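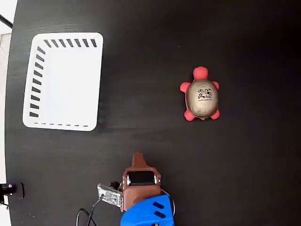
White basket, turtle, black table.

27 Aug 2025

I have been reducing the number of loose objects in the work room since December, and the small toys were the last category without a fixed place. The basket is white plastic with rounded corners and slanted slots. I bought it for cables, but thin plugs worked their way out through the slots and caught on the shelf brackets, so it was reassigned.

The turtle came from Niloufar Golestani, who was clearing out a drawer. It has a mottled beige-gold shell and a coral-red head and legs. There is a small black square graphic near the center of the shell with a line of print under it that I can't make out in the photo.

Requirements for the container were simple. It had to be open at the top, light in color inside, and shallow enough to search without tipping it out. A bright interior matters more than I expected. My previous box was dark gray, and small dark parts stayed in it for months.

Omid Safavi suggested a lidded box from Enden. I tried one for 2 weeks. The lid ended up under the table and the toys ended up on top of it, so I gave the box back.

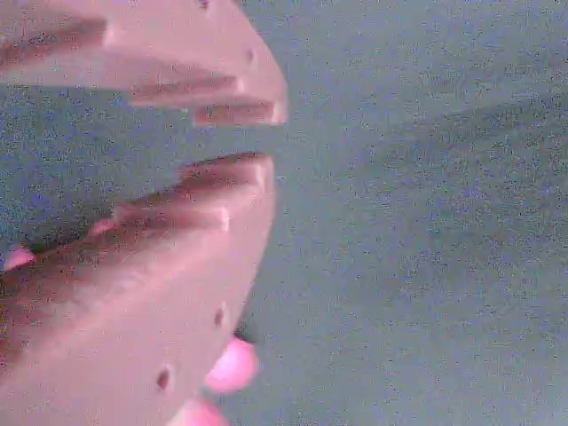 Table surface

The tabletop in the first photo is black with a faint wood-grain texture. White plastic is easy to find on it and so is anything red. Black cable is not, and I have stopped putting cable down there at all.

Dust is the main drawback. I wipe the top with a barely damp cloth and follow with a dry one — paper towel leaves lint on this finish. Baskets get rinsed in the sink and a soft brush goes through the slots. Slots collect more than flat walls do.

Placement

The basket goes on the left and whatever is being sorted goes to the right of it. Larger toys stay on the shelf. Anything with a battery compartment gets opened and checked before it is stored, after an incident with a leaking cell that cost me a good drawer liner.

Still to do: labels, and a decision on the puzzle pieces.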